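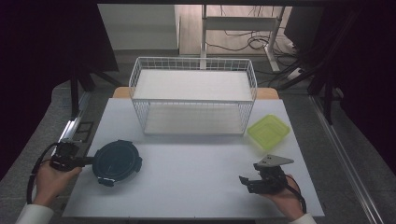
3.2 Two-handed demonstration with hand-held grippers

In the first session the arms were driven by remote control from the leader station. From this section on, the demonstrator works at the table directly, with one gripper in each hand. The gripper pose and the finger opening are logged together and later mapped to the arm.

The lid task uses a round dark lid with latch tabs, a green translucent container and the two-level wire basket. One gripper holds the lid while the other stays open and free for the next grasp.

Points to observe:

Keep both wrists within the reach of the arms. A pose the arm cannot copy makes the whole demonstration useless.

Grasp the lid at the rim and close the fingers fully before lifting.

Let the cables run back past the wrists. A cable pulled tight shows up as a jerk in the log.

Do not touch objects with bare fingers between start and stop.

If a grasp slips, recover with the gripper and carry on. Recoveries are kept and marked "R" in the sheet.

Each pair records 30 demonstrations, with 3 practice runs beforehand that are not handed in. Change the starting position of the container after every run. The basket stays where it is.

Files go in the Dretura folder under your pair number. Questions on calibration to Barnabás Balogh, on marking to Imre Lengyel.

Reading for next time: chapter 13 of the course notes, up to the part on time alignment.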